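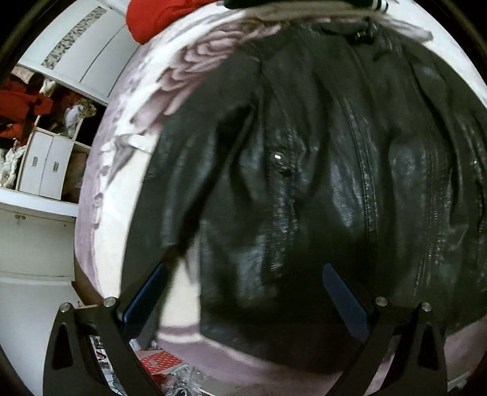
4.2 Sleep and racket sports results

Claims that a longer night's sleep wins badminton matches rest on thin evidence, and our own data do little to firm it up. We followed 37 club players through one season, 482 singles matches in all. Morelli and Babalola argued that players who slept longer before a match won more often, but their sleep times came from diaries filled in after the result was known. A player who has just lost may well remember a bad night. Bedrooms are also put to more uses than sleep -- a bed with a black leather jacket spread over its cream and mauve bedspread, as in Figure 2, is serving as a place for clothes -- and "time in the bedroom" is a poor stand-in for rest. The Vovus wristband used by Cordeiro has a similar weakness, as it scores lying still as sleep.

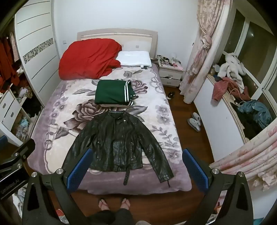
Figure 2. Bedroom setting.

When we dropped the 11 players who changed coaches in August, the link between sleep and winning all but vanished. It may be that better players simply keep steadier hours. Hartono reads the same pattern as proof of a training effect, but we see no way to tell the two apart without assigning bedtimes -- and few players would agree to that during a league season. We therefore report the match results without adjusting for sleep.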